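Notebook, Plinder gripper kit, trial unit
Last updated: February, 16:40

Second day with the hand-held kit that Levix would like us to buy. Mwangi has read the manual so that I don't have to. It runs to 8 chapters, 2 of which are about charging.

Grip itself is decent. Trigger travel too long for my liking, and by mid-afternoon my thumb had opinions. Telmo says I hold it like a watering can. Salon corner today, as agreed: counter, basin, mirror, chair.

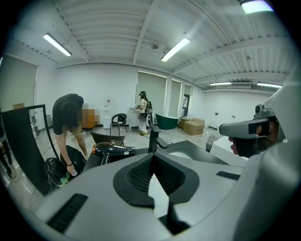

Mwangi reckons the weight sits too far forward, and I agree, having carried it since lunch. Levix's answer is a wrist strap, sold separately. Part no. 2638, if anyone feels generous. I'd rather they moved the battery.

Exports go through Plirnico, which wants every session named before it will start and then names it again itself. Lost one take to this. Telmo lost 7 and has stopped discussing it.

Marker check before the last run. The manual wants it square to the operator. Ours is propped at an angle and staying there until I hear a complaint from the software.
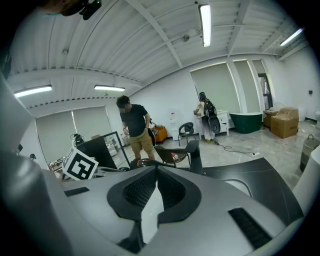

Still to do

- Ask Levix for the shorter trigger, which the brochure mentions and the price list doesn't.
- Same tasks with the Gündoğdu unit, same room, before we say yes to anything.
- Telmo to write up the naming business, politely.
- Find the other charger.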